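13 November 2025 - open day, bench notes

Good turnout, 19 through before lunch! Noemi Ambrose ran the Cutari table and I talked people through the hand-held gripper. Kids loved squeezing it - one wanted to know if it could pick up a grape. Cable labels for Tillman still not done.

Pads need replacing before the next visit, spares are in the Nuseo drawer (2 sets, I think).
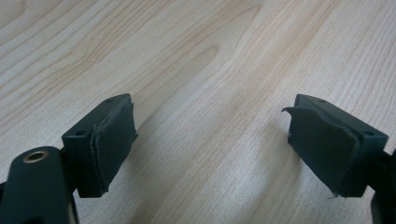

Fingers open over the table. Right pad is the worse one, corner curling up.

Ask Noemi about thicker rubber.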